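Mallholm reading room changes its rules for borrowed papers

The reading room in Mallholm will lend out local documents again from Tuesday, after a long pause in which visitors could only read them at the desk. The new rules were put on the door last week and are also printed in the town paper. They concern old maps, club newsletters, school yearbooks and the typed memories which many families gave to the room over the years.

Until now a visitor had to ask for each paper separately and wait until it was brought. This worked well when few people came. In the last winter the interest became much greater, mainly due to the walking route between Mallholm and Wostitz, which passes many old farms and the closed dairy. People who walked the route wanted to know who had lived in the houses, and the desk was often full in the afternoon.

Under the new rules each reader may take home up to 3 documents for 14 days. Papers that exist only in one copy stay in the building, but a reader can ask for a copy of single pages. The first five pages are free of charge. For larger maps there is no copy service at the moment, and the room asks readers to make their drawings in pencil. 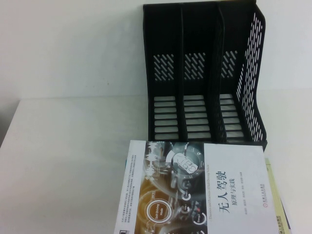
The question of how to keep loose papers in order was discussed for a long time before the change. At first the room wanted to buy closed metal boxes, as the archive in Wostitz has done, but these are heavy and take much space. The choice fell on simple things from an office shop. A black plastic file organizer with three upright compartments is enough for a small group of newsletters, and a paperback can lie flat in front of it while somebody looks up a name. The maps will stay in the wide drawers, where they have been since the room was opened. Nothing will be folded again that has already been made flat.

The most requested item is still the Jarkent collection. It contains letters and household books of families who came to Mallholm from Jarkent and settled near the river. Many of the letters are written in a difficult hand, and parts of them have never been read in full. The room has now finished a list of 23 letters with the place, the subject and the condition of the paper. The list can be read at the desk, and readers who know the old handwriting are invited to add what they can. Notes should be made on a separate sheet and never on the letter itself.

Not all wishes could be met. Several readers had asked for longer opening hours, so that people who work in Wostitz could come after the evening bus. For the moment the door will close at the usual time, with the exception of Tuesday, when the room stays open until 7 p.m. There will also be no postal service. Readers from other towns must collect the papers themselves or send a member of the family with a signed letter.

A special case are the family papers which were given only as a loan. They still belong to the families, and some owners agreed many years ago by word of mouth that a paper may be shown, but nothing was said about taking it out of the house. These papers will not be lent before the owner has signed a form. The room has written to all addresses it has, and a few letters came back. Anyone who thinks that papers of a grandparent or an uncle are kept in Mallholm is asked to call at the desk.
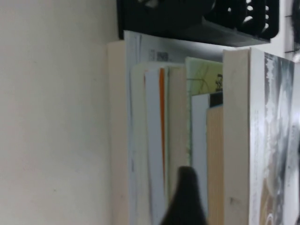 Meléndez welcomed the change but found the time of two weeks too short for handwritten papers, saying that one page of the Jarkent letters can easily take an entire evening and that a reader who hurries will make mistakes in the names. It would be better, Meléndez added, to lend fewer papers and to leave them longer with the reader.

The room answered that a loan can be extended once, if no other person has asked for the same document. This can be done by telephone. Damaged papers should be reported when they are brought back — no fee is planned, but readers are asked not to repair anything with tape.

A reader's card is needed for all loans. Old cards stay valid, also those with the former address of the room. New cards are made at the desk during opening hours, and children under 14 need the signature of a parent. The list of documents which cannot leave the building hangs next to the entrance and will be brought up to date in April.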